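# Keeping the ferry timetable at Delcombe

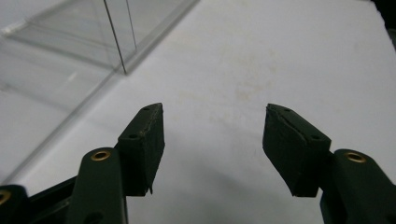

Chih-ming Au would like it known that the old timetable was never wrong, only hard to read. Au kept it for the Delcombe river ferry through two owners and gave it up in March.

The job came with a desk at the Tevel landing and a drawer of pencils. "They handed me a tide book and a ruler," Au said. "The first week I put the 6:40 boat on a sandbar. On paper, I mean. The captain caught it."

Back then the crossing to Nolia ran 44 times a week in summer and 30 in winter. Every sailing had to fit the tide, the school bus and the shift change at the Chu cannery. When the cannery moved its evening shift, Au redid the whole winter sheet over a weekend.

"People think you start with the first boat of the day," Au said. "I started with the last one. If the last boat is late, somebody sleeps in their car."

The new owners brought in scheduling software. Au has no strong feelings about it. It handles holidays well, and it prints in larger type - something riders had asked for since the nineties. It also dropped the noon stop at the lower dock, which Au thinks was a mistake.

"There were maybe six people on that boat. But it was the same six, and they were going to the clinic."

The stop came back after a month of complaints. Au wrote one of the letters.

These days Au rides the ferry as a passenger, mostly to buy fish. The last pencil timetable is still taped inside a kitchen cabinet at home. Two of the sailings on it no longer run. "I know which ones," Au said.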